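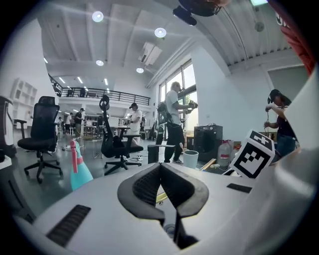 Skedano Footpath Repair
Progress report to the Britmont Fund
21 Apr 2020

Work on the lower path is finished. The upper path is behind schedule and will stay that way until the ground dries out.

The grant covers 3312 meters of path between the Skedano mill and the Akyol road. The lower 2000 meters now have new gravel and side ditches. Benedek Oláh walked this stretch at the end of March and marked two soft spots near the mill, both of which have been dug out and filled again. The old culvert under the orchard track was cracked along its whole length, so we replaced it. That was not in the original plan and cost 4000 from the reserve line.

On the upper path, 14 of the drainage boards are in. The rest are cut and stacked at the Travura yard. The slope above the spring was too wet for the small digger in March, and Szabolcs Bakos stopped work there after the second slide. He wants the bank stepped back before anyone goes in again. We agree with him and have asked the landowner for permission to move the fence.

The handrail at the footbridge has been ordered. The supplier has changed the delivery date twice and we do not have a new one yet. The bridge stays closed, with a sign at each end.

Spending is within the budget apart from the culvert. Receipts are attached in the usual order. The gravel invoice from Travura shows the wrong reference number and a corrected copy will follow.

We ask the fund to approve two changes: moving the unspent seeding money to the bank work, and extending the end date for the upper path by two months. The seeding can be done in the fall from our own stock.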